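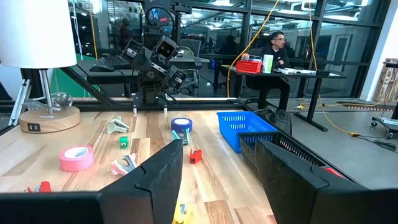

Drisetti Hand-Guided Teaching Kit

Show an arm a job the way you would show a new coworker: do it, let it watch, do it again. The Drisetti kit from Skakard pairs a small leader arm that you hold with a follower arm that does the work. Move the leader and the follower moves with you, fingers and all. We have been building these for a while now and the first minute still makes us grin!

What it's good at

Tabletop jobs with plenty of small, awkward stuff. Sorting desk supplies into baskets is our favorite starter task -- tape rolls, clips and staple removers all ask for a different grip, and you find out quickly which way you like to come at each one. A staple remover with its jaws open is a lovely little challenge. Try it from the side.

Two ways to teach

By hand: press the release on the follower's forearm and the joints go light. Guide it through the motion, squeeze the finger paddle to close, let go to hold position.

By remote: sit at the leader arm, across the room if you like, and drive from the wrist view on your screen. Most people end up preferring this one, since your own hands stay out of the recording and you see just what the follower sees.

You can switch between the two in the middle of a session. Takes from both land in the same folder.

Recording

Hodura, the recording software, comes with the kit. One pedal starts a take, the same pedal ends it, and a long press throws the take away (you will use this a lot on your first afternoon, and that's fine). Each take saves joint positions, finger opening and wrist video on one shared clock. Storage on the base unit is 1000 GB.

In the box

Leader arm with finger paddle
Follower arm with wrist camera
Base unit and power supply
Foot pedal
Table clamps, 5
Spare finger pads
Hodura license, no yearly fee

Setup notes

Clamp both arms before powering on. Run the zero routine whenever you move a clamp, even a little. Wide, flat fingers can hide small parts right at the bottom of the wrist view, so back off a few inches and look again before you close.

Works with

Guerra rail mounts and Guerra finger sets, all sizes. Older Guerra fingers need adapter plate 427, sold separately.

Returns are open for 14 days after delivery. The next firmware, with softer finger control for thin plastic parts, is planned for January.

Page updated August 23, 2026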